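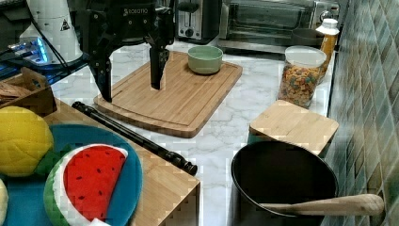

The gripper over the cutting board, morning session.

Parvaneh Azimi had been hired to choose between two grippers, and by the second week she had begun to take sides.

The long-fingered one on the arm was the incumbent. It had come with the lab, like the sink. The challenger lay in a foam case under the desk and belonged to a company called Lona, whose sales manager wrote to her so often, and so warmly, that she had started to picture him at Thanksgiving. Lona's gripper had soft fingertips and a brochure. The brochure used the word "gentle" on every page, including the one with the warranty.

The job was for Imard, which wanted to sell a kitchen arm to people who already owned kitchens. Imard's offices were in Hinidcombe, over a dentist. On the far side of the wall the drill would start up in the middle of a run, and Parvaneh would look first at the wrist joint, then at the elbow, and then remember.

The test was simple enough to fit on a card. Pick up the small green bowl. Put it down somewhere else on the board. Do not involve the toaster. Each gripper would do this 403 times, a number that Iyer, who ran the project, had arrived at by asking for four hundred and then losing count during the rehearsal. He had put it in the protocol anyway. Once a number was in the protocol it had rights.

"Run 10," she told the log.

The arm came down. It had a way of pausing above the bowl that she found hard not to read as distaste. Iyer said this was the controller waiting on the depth estimate. Parvaneh had written part of the controller and knew that perfectly well, and still thought the arm looked like her aunt at a buffet.

The fingers closed on the rim. The bowl went up, traveled four inches to the left, and was set down with a small click. She wrote "success" in the column and "smug" in the margin.

"You can't write that," Iyer said. He had come in with his coffee and was reading over her shoulder, a habit he described as open management.

"It's the margin."

"Lona gets a copy of the margin."

She crossed it out and wrote "confident."

By lunch they had finished with the bowl for the day and moved on to the watermelon slice. This was Iyer's idea. A hard object with a clean rim told you one thing, he said, and a plush one told you another, and customers would surely own both. Parvaneh asked which customers were keeping plush fruit in the kitchen. He looked at her with real sympathy, as a man with three children looks at someone with a cactus.

The long fingers did badly with the watermelon. They squeezed it until the force reading leveled off, lifted it, and lost it on the turn. They did this 12 times, with no sign of having learned anything. On the next attempt they took it by the corner and carried it across the counter at a dangle, like evidence.

"Success?" she said.

"It's off the plate and it's where we asked for it."

"It looks like it's being arrested."

"Put success."

They swapped grippers at two. It took four bolts and a cable, plus forty minutes in which the cable turned out to be for a different model. When the Lona gripper finally opened and closed on the end of the arm, it made no sound at all. Parvaneh felt a small, disloyal thrill. It went down to the watermelon and gathered it up as if it had been crying. It carried it over, set it down, and patted it. The pat was a release error of three millimeters. She wrote that down too.

Then they gave it the bowl.

It held the bowl beautifully. It held it all the way across the board and then went on holding it. The command to open was sent, received and acknowledged. The fingertips, which the brochure called "high-affinity," had taken to the glaze. Iyer sent the command again. The arm stood there with the bowl, while next door the drill started.

"Maybe it's the humidity," Iyer said.

"Maybe it's gentle."

He twisted the bowl free by hand, which the protocol counted as a failure and the safety manual counted as two.

She wrote it up that evening, 11/4/22 at the top, 2562 words below it, most of them hedged. The incumbent was reliable with crockery and should be kept away from anything with feelings. The challenger was the reverse. She recommended further testing, the one finding everybody at Imard could be counted on to approve.

An email from Lona was waiting when she finished. The sales manager hoped the bowl had gone well. He was also pleased to say that in March they would be releasing a new fingertip, with even more grip.

She read it twice and went to get the screwdriver.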